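# Tanpura app or real tanpura for home practice?

**geldale_gayaki** wrote:

Hi all! Long-time reader, first post. I've been taking khyal lessons for two years now and I'm completely hooked. My teacher, Rekha Sisodia, runs a small class in Geldale and has been teaching me on a real tanpura since the first lesson. At home I use an app on my phone with a little speaker, and it's fine, but after every class I come back buzzing and then the app feels a bit flat.

So I'm thinking about buying one. Full size, miraj style, tuned for a female voice. There's a used one for sale two towns over for $422 with a hard case. Is that worth it for someone who practices mostly before work? I can just barely tune it on my own (I need a lot of patience and a quiet room).

Would love to hear from people who made the switch, or who tried it and went back!

---

**low_sa_38** wrote:

Do it! I played along to a box for years and then inherited my uncle's tanpura, and the first morning I sat with it I sang for two hours without noticing. The thing I didn't expect was how much it changed my listening. You start hearing the third inside the low string, and then you can't stop hearing it, and your Ga just slides into place. Wonderful feeling.

$422 with a hard case sounds good to me if the gourd has no cracks. Ask for photos of the back of the gourd and the bridge. Ask when the jawari was last done, too. If the seller doesn't know what that means, figure in the cost of having it redone.

---

**tablatom** wrote:

Gonna disagree a little. I accompany a lot of students and I've seen plenty of them spend the first half of their practice time fighting the tuning. If you have forty minutes before work, do you want to spend fifteen of them turning pegs? A good app with a decent speaker is dead on pitch from the first second. Buy a better speaker and put the rest toward lessons or concert tickets.

Also humidity. August in my house and every wooden peg I own either sticks or slips.

---

**low_sa_38** wrote:

> A good app with a decent speaker is dead on pitch from the first second.

Sure, but the tuning IS practice! Fifteen minutes of really careful listening before you open your mouth is the best warm-up there is. I'd take that over fifteen minutes of fast taans any day.

---

**tablatom** wrote:

For you, yes. You've been at it forever. Two years in, a student who tunes it slightly wrong then sings along with slightly wrong for a month. I've heard it happen. It takes ages to fix.

---

**rornora_strings** wrote:

Both of you have a point. I do repairs and setups (mostly sitars, some tanpuras, the odd dilruba when somebody brings me one) and here's what I tell people who come in.

Check these before you hand over money:

- Press lightly around the join where the neck meets the gourd. No movement, no creaking.
- Look down the neck from the top. A slight curve is okay, a twist isn't.
- Turn each peg. They should be stiff but smooth all the way around.
- Pluck each string slowly and let it ring. You want the buzz to open up gradually. If it rattles right away or dies quickly, the bridge needs work.
- Move the threads a hair at a time and see if the sound changes. On a healthy bridge it changes a lot.

New strings are cheap, so don't let old ones put you off. A twisted neck I would walk away from, however pretty the carving is.

And keep it out of direct sun and away from the heater. 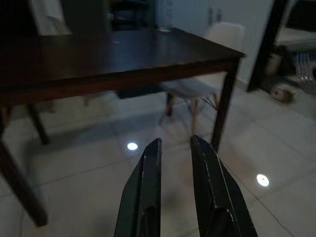

On size, think about how long your arms are and how you like to sit. A full-size miraj held upright for a whole practice session is tiring at first if you're short in the torso. Laying it across your lap is perfectly fine, lots of people do that at home. Or look at a travel tanpura, the flat box-bodied kind. I've got a Dhillon one in the shop and I love it, way more sound than you'd think from something that thin. It tunes up quickly too, and it stays put.

---

**geldale_gayaki** wrote:

Oh wow, thank you! This is so much more than I hoped for. I never even thought about the flat ones. Is the drone as rich? My teacher has strong opinions about "planks," as she calls them, haha.

---

**rornora_strings** wrote:

As rich, no. The low Sa doesn't bloom the same way. But it's a real string over a real curved bridge and you get the overtones. Better than a speaker to my ears.

---

**ashok_t** wrote:

Ashok Tripathi here, I sing and teach in Tamila. Lovely thread! I want to put in a word for doing both. I keep the app running very softly on the Sa and Pa of my scale, I tune my tanpura to it, and then I switch the app off. It takes a few minutes once your ear is used to it. My students do the same and I have not seen the problem tablatom describes, provided they check against the app again halfway through.

One more thing for a khyal student: find out what the first string will be doing for the ragas you're learning. If you're singing Marwa or Malkauns you will be retuning it from Pa anyway (Ni for one, Ma for the other), so get comfortable with that early. It's great fun to hear the same four strings turn into a totally different room.

---

**tablatom** wrote:

Okay, tuning to the app and then switching it off is sensible. I'd go along with that. I still think a better speaker should be the first purchase, because those phone speakers have nothing at all down low and that's half of what a tanpura does.

---

**kansen_kate** wrote:

Jumping in as a total beginner: I bought a used tanpura 3 months ago and it's the best thing I own. I'm terrible at tuning it. I don't care! My kids come and sit next to me and pluck it, and my youngest now hums Sa in the car. I'd never have gotten that from a phone.

Get it looked over first though. Mine needed two pegs refitted and I was without it for weeks.

---

**low_sa_38** wrote:

Kate, that's fantastic. Kids pick up the pitch so fast.

@tablatom, I'll give you the speaker thing. Phone speakers are awful.

---

**geldale_gayaki** wrote:

Update! I talked to Rekha-ji after class and she's coming with me to see the used one. She wants to hear it before she says anything, and she told me to bring cotton thread in case the ones on it are worn out. I'm also going to borrow a flat one from another student for a week so I can compare them in my own room in the mornings.

@ashok_t we're on Malkauns right now! I tried the app with Ma instead of Pa last night after reading your post and sang the same alap I'd been stuck on. So much easier to settle into. I'd been practicing it against Pa this whole time, how did I not catch that??

---

**ashok_t** wrote:

Everyone does it once. No Pa in Malkauns, so the drone was pulling you away from the raga. Enjoy it, it's a beautiful one for late at night. Slow down on the komal Ga and let Ma hold you.

---

**rornora_strings** wrote:

Post pictures of the bridge when you go, close up and from the side if you can, and I'll tell you whether it needs a jawari job.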